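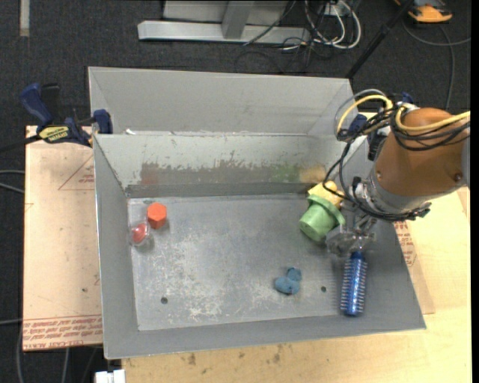
October, entry 13. Adhesion series, Juhl primer under Wavon topcoat.

Start 08:40. Shop at 17 C, humidity 61 per cent by the wall gauge. Humidity is higher than I would like but inside the data sheet limit, so carried on.

Purpose: find out whether the loss of adhesion in the September panels came from the primer, the surface preparation or the oven. Tarmo Uibo thinks the oven. I think preparation. The September notes don't settle it, as batch numbers were not written down for half the panels. Please write batch numbers down.

Panels: mild steel, 1.5 mm, cut from one sheet from Nesberg. Degreased twice, second wipe with fresh cloth. Set A abraded by hand with P120. Set B blasted. Set C degreased only. Primer batch 3308 throughout, stirred four minutes, filtered.

First coat on at 09:25. Flash-off 15 min. Into the oven at 09:50, set point 160 C. Thermocouple taped to the middle panel of set B read 148 C after 20 min and levelled out at 151 C. The oven display said 160 the whole time. Tarmo may have a point. Moved the thermocouple to the lower shelf and got 143 C. Left the set point alone so that this run can be compared with September.

Topcoat on at 11:30, same gun, 1.3 tip. One run on C2 near the hanging hole. Kept the panel, will test away from the run.

Film thickness, mean of five readings per panel, microns, primer plus topcoat:
A1 84, A2 79, A3 88
B1 91, B2 86, B3 90
C1 82, C2 97, C3 80

Cross-cut at 15:10, 2 mm spacing, tape pulled within a minute:
A1 class 1, A2 class 1, A3 class 0
B1, B2, B3 all class 0
C1 class 3, C2 class 4, C3 class 3

Set C lifted at the steel, bare metal showing in the squares. No split between primer and topcoat on any panel. The September failures were also at the steel, going by the two that were kept. Consistent with poor preparation, but low cure has not been ruled out. Needs a second run at a true 160 C on the metal, which probably means a set point of 170 or a little over.

Abrasion: A3 and B2 put on the Drernetti tester at 15:45. Stopped both at 2000 cycles. A3 lost 41 mg, no breakthrough. B2 showed primer at the outer edge of the track at 1248 cycles, which I did not expect at 86 microns. Wheels were last dressed before the summer. Dressed them afterwards and have not repeated B2 yet.

To do:
Repeat B2 on dressed wheels, using B1 if there isn't enough flat area left.
Oven survey, three shelves, front and back.
Order P120, one sheet left.
Ask Nesberg whether the sheet was oiled before dispatch and with what.

Salt spray cabinet is free until the end of the month. A2, B3 and C1 scribed and edges taped, going in tomorrow morning. Remaining panels are in the second drawer, wrapped, labelled on the back.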